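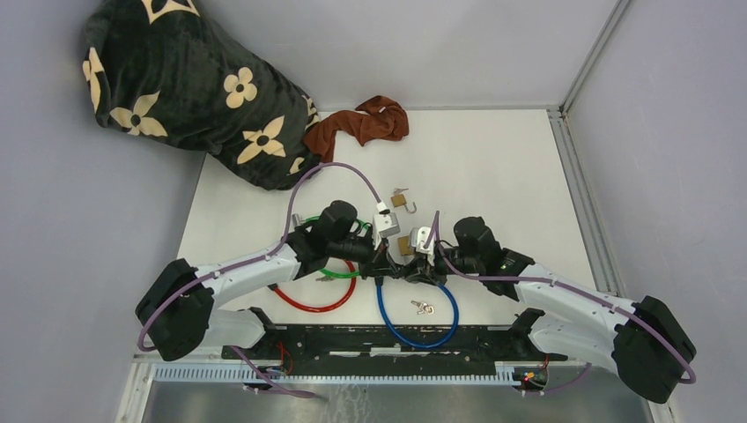
Who can start a session at a two-arm bench?
Anyone who has signed the bench rules within the past year and has been shown the stop button by a member of staff. Your name goes on the booking sheet before power is turned on.

How do I book?
Use the Ganemis calendar. A booking lasts up to 3 hours. If you need longer, leave a gap so the next person can get in.

Do the rules apply when the arms are moving slowly?
Yes. Speed makes no difference. Hands stay off the work surface whenever the arms are powered, even if they look parked.

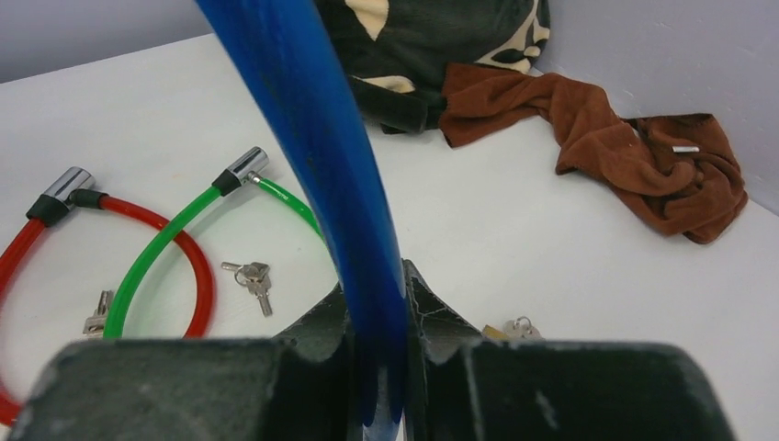
Hanen Bench Robotics Team, Trevbridge

What can I put on the table?
Soft goods, small hardware and household items from the approved list. Cable locks, padlocks and keys are all on it. Glass, blades and anything holding liquid are not.

Are there special rules for cable locks?
A few. Looped cable can catch on a finger or a wrist, so only one arm may pull on a loop unless the task plan says otherwise. If a loop snags, press stop first and free it by hand after the power is off. Do not try to shake it loose with the arm.

Can cloth stay on the table during a lock task?
It can, if it is listed in the task plan. Keep it toward the back wall and check that none of it reaches the grippers at their start position.

What about the keys?
Keep each set on its ring. Return all sets to the drawer at the end of your booking. A missing key should be reported the same day.

How often are the gripper fingers checked?
Before every session. Light scratches are fine. Cracks, loose screws or a finger that does not close evenly mean the bench is out of use until we have looked at it.

Who do I tell about a fault?
Fill in Form 184 and leave it in the tray by the door. For anything involving an injury, call the Mac Mathúna building desk first.

When do these rules change?
We review them every October. The current version took effect on 01/09/2023.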